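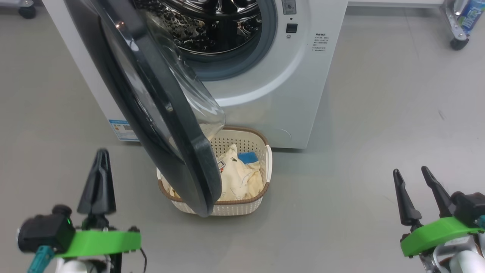 When does the new shared laundry schedule at the Duteston residences take effect?
The schedule takes effect on the first day of next month in all 5 buildings, including the Skidley annex.

From: Office of Residential Services, Duteston
To: Residents' mailing list
Date: 2021-06-30
Subject: Re: Laundry room hours and reservations

Dear Residents,

The Office has received several inquiries concerning the notice sent to this list earlier in the month. One of them is quoted below with the sender's permission, as it raises points common to most of the others.

> The notice says that reservations will be required in the evening. My
> household is in the Skidley annex, and two of us work late shifts. Will
> we still be able to use the machines without a reservation after ten?
> Also, the old sign-up sheet let us book a month ahead. Is that going
> away? And will the money already on our laundry cards carry over?

Evening reservations apply from five o'clock until ten o'clock only. Outside those hours the machines remain available on a first-come basis, and the annex laundry room will stay open until midnight, as it does at present. Residents who begin a wash before midnight are asked to allow enough time for the full cycle, as the door locks automatically at closing and cannot be opened from the hallway.

Reservations may be made up to 14 days in advance. The paper sign-up sheets will be removed. Entries already written on them for July will be honored if they fall within the first two weeks; later entries must be made again through the Zododora booking page or at the front desk. Each household may hold no more than three open reservations at one time. A reservation not used within fifteen minutes of its starting time will be released to other residents.

Balances on existing laundry cards will carry over in full. Cards need not be exchanged. A resident whose card is not accepted after the change should bring it to the front desk, where the balance will be read and moved to a new card without charge. Refunds in cash are not available for balances below the amount of a single wash.

Several residents of the Kan building asked why prices were not addressed in the notice. The price of a wash and of a dry was last set in January and is not changed by the new schedule. A sum of 3,000 dollars has been set aside in the current budget for repairs to the laundry rooms, and this amount is separate from card income.

Faults should be reported to the front desk by building and machine number. Reports posted only to this list may not be seen on the same day. Items left in a machine after a reserved period has ended may be moved to the folding table by the next user. The Office does not store unclaimed clothing for longer than one week.

Further questions may be sent in reply to this message.

Office of Residential Services
Duteston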